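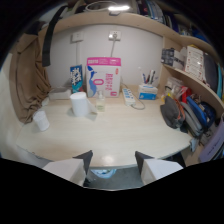

Grikville Credit Union holds variable mortgage rate, raises savings return

GRIKVILLE -- Grikville Credit Union will leave its variable mortgage rate unchanged for the rest of the quarter and will increase the rate paid on its Lornik savings account, the Board of Directors announced today following its July review of lending and deposit conditions.

The decision applies to all members with a variable mortgage, including those whose loans were transferred from the former Ocampo branch. No action is required from borrowers. Regular payments will continue in the same amount and on the same dates.

"Our members have told us that they want to be able to plan," said Azucena Chávez, Chief Executive Officer. "Prices for food, fuel and rent are still rising faster than many pay cheques. We have room in our reserves to hold the line for now, and the Board judged that this was the right use of it."

The increase to the Lornik account takes effect at the start of next month and covers both new and existing balances. Members who have set up automatic transfers into the account will receive the new rate without having to reapply. Term deposits already in place will keep the rate agreed when they were opened.

In reaching its decision, the Board considered the cost of wholesale funding, the pace of local hiring and the results of the credit union's spring survey of household budgets. Of the 188 households that replied, 78 reported that they had drawn on savings to meet ordinary expenses during the past six months. Respondents most often named groceries and home heating as the bills that had grown fastest.

The Board also noted that inflation expectations among small businesses in the Grundoven valley remain higher than they were a year ago. Several owners said they had put off buying equipment until borrowing costs become clearer. The credit union will keep its small business line of credit open to new applicants on current terms.

"We do not set monetary policy and we cannot predict where it will go," Ms. Chávez said. "If funding costs move sharply in either direction -- and they may -- we will write to members before any change is made to their loans."

Variable rate borrowers will receive at least seven weeks' notice of any future increase. Those who wish to move to a fixed term may do so at any time, subject to the usual conditions. Appointments can be made by telephone or at the main branch, which opens at 9:30 a.m.

The Board will next review its rates in the autumn. A summary of the household survey is available on request from the member services desk.

Media contact:
Communications Office
Grikville Credit Union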